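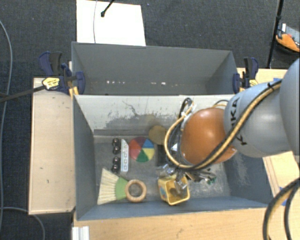 KUKA arm over the front gray bin, gripper at the yellow container.

Aug 28, 2022

Second technical rehearsal of Alcantara, 2 p.m. call. Full cue list run in order, 147 lighting cues, no orchestra, piano only. Stopped at cue 86 for the harbor change. The rear flat cleared its mark but the front one stayed a foot short, so the duet played half in shadow. Umut Oral moved the spike tape upstage and we took it again from the top of the verse. Better. The follow spot still picks up late on the left side.

Sound: Brastora delivered the replacement body packs. Levels set for the leads only. Tamara Toma's pack rubs against the corset in the second act and gives a low scrape on every turn. Wardrobe will sew a pocket at the small of the back. Her top notes are clean at the present gain and I left it alone. The chorus is too loud in the market number – eight open mics where four would do. Marked the script for fades on the exits.

Ran the reprise twice without the haze. I prefer it dry. The director does not, and the haze goes back in tomorrow at a lower setting.

House is 653 seats. Sat in the last row of the balcony for the finale. Lyrics readable up to the key change, then the piano covers them. With strings it will be worse. Asked for the underscoring to drop out for the first two lines. No answer yet from the musical director.

Act one timed longer than in the May workshop, nearly all of it in scene changes. The dialogue has not grown.

To do: relabel the dimmer sheet, new batteries for the cue lights, call Zonen regarding the second hoist, return the borrowed headset to Umut.

Home after midnight. Ate standing up.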